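어제 올라온 'Wullgate 수용소 귀환 여성' 보도를 두고 몇 가지 적어둡니다. 길어질 것 같아 나눠서 올려요.

1/ 기사 제목은 "235명 전원 가족 품으로"였습니다. 본문을 끝까지 읽어도 '가족 품으로'를 확인했다는 문장이 없습니다. 확인된 건 버스가 Tera에 있는 임시 거처에 도착했다는 것까지예요. 임시 거처가 언제부터 가족 품이었나요.

2/ 숫자도 이상합니다. 10월 발표에서는 같은 지역에서 풀려난 사람이 115명이라고 했습니다. 이번 235명이 그 115명을 포함한 누계인지, 새로 나온 사람만 센 건지 어디에도 안 나옵니다. 당국 발표문을 그대로 옮긴 기사가 네 개인데 네 개 다 이 부분이 비어 있어요.

3/ '구출'이라는 말도 조심해서 읽게 됩니다. 협상으로 풀려난 사람, 혼자 걸어서 빠져나온 사람, 군이 들어갔을 때 거기 있던 사람이 전부 한 단어로 묶입니다. 군이 낸 자료니까 군이 주어인 동사를 쓰는 거겠죠. 그걸 기자가 왜 그대로 받아쓰는지는 모르겠고요.

4/ 현장에 남아 있는 몇 안 되는 기자 중 한 명이 Kelly Inskip입니다. 이분 기사에만 도착 이후 얘기가 나와요. 진료소 대기가 길고, 통역이 부족하고, 한 여성은 같은 진술을 세 기관에 세 번 했다고 합니다. 세 번 다 이름과 마을 이름부터 다시 물었다고요.

5/ 이 대목에서 좀 화가 났습니다. 진술을 반복시키면 안 된다는 건 새로운 얘기가 아닙니다. 지원 단체들이 오래전부터 해온 말이고, 발표 때마다 당국도 "유념하겠다"고 합니다. 유념한 결과가 세 번이면 유념 안 했을 때는 몇 번인지.
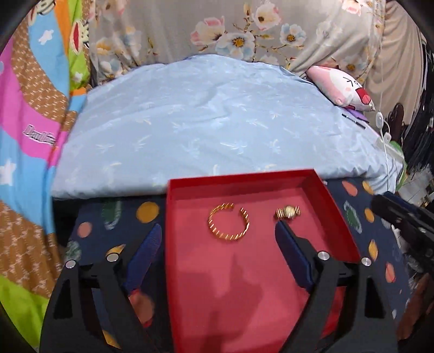
6/ 돈 얘기로 넘어가면 더 흐릿해집니다. Ashworth 재단이 심리 지원 인력 36명을 보내겠다고 했는데, 보도자료에 파견 기간이 없습니다. 2주인지 2년인지에 따라 완전히 다른 얘기잖아요. 문의 메일을 보냈고 "세부 사항은 조율 중"이라는 답을 받았습니다.

7/ 36명이 다 온다고 쳐도 현지어를 하는 사람이 몇 명인지 모릅니다. 통역을 끼고 상담을 해야 하면 통역이 먼저 모자랍니다. 4번에서 말한 그 통역이요.

8/ Zakmont 쪽 연구자 Imani Castellanos가 쓴 글도 읽어봤습니다. 귀환자들이 마을에 돌아간 뒤 겪는 낙인을 다뤘는데, 저는 이 글도 전부 믿지는 않습니다. 면담을 마을 대표가 주선했거든요. 대표가 골라준 사람이 대표 앞에서 "잘 지낸다"고 말한 걸 어떻게 읽어야 할지, 글쓴이도 각주에서 한 번 언급하고 지나갑니다.

9/ 그래도 그 글에서 건질 건 있어요. 아이를 데리고 돌아온 여성과 혼자 돌아온 여성의 처지가 많이 다르다는 부분. 아이의 출생등록을 어디서 받아주느냐부터 막힌다고 합니다. 발표문에는 아이 얘기가 한 줄도 없습니다. 235명에 아이가 들어가는지도 당연히 모르고요.

10/ "그래도 살아 돌아왔으니 좋은 소식 아니냐"는 답글이 몇 개 달렸네요. 좋은 소식 맞습니다. 저도 기쁩니다. 다만 10월에도 다들 좋은 소식이라고 하고 끝났고, 그때 온 사람들이 지금 어디 있는지 아는 기사를 저는 아직 못 찾았습니다. 아시는 분은 링크 좀 주세요.

11/ 얼굴 사진 얘기도 해야겠습니다. 매체 두 곳이 도착한 여성들 얼굴을 그대로 실었습니다. 동의를 받았다고 하는데, 버스에서 막 내린 사람한테 받은 동의가 어떤 동의인지. 한 곳은 항의를 받고 바꿨고 한 곳은 아직 그대로입니다. 그래서 그쪽 기사는 링크 안 겁니다.

12/ 당국에 공개 질의로 넣은 건 이렇습니다. 누계 여부, 아이 포함 여부, 임시 거처 체류 기한, 진술 담당 기관. 답이 오면 여기 이어서 올릴게요. 10월에 넣은 질의는 아직 답이 없습니다.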